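How to Get an Independent Candidate on the Wudorov Council Ballot

Candidates without a party file by petition. The filing window opens in September. 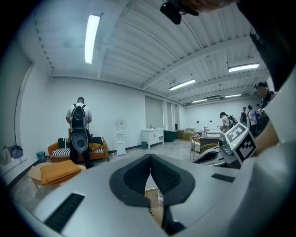 1. Pick up the petition packet from the town clerk. Fill in the candidate name and office before copying any sheets.

2. Collect 729 valid signatures. Signers must be registered in Wudorov – a Nivbridge mailing address does not count.

3. Have each circulator sign and date the bottom of every sheet.

4. File the originals and two copies at the clerk's counter by 4 p.m. on the last day.

Challenges are due within three business days of filing. Send questions on petition format to Retno Lubis, elections desk.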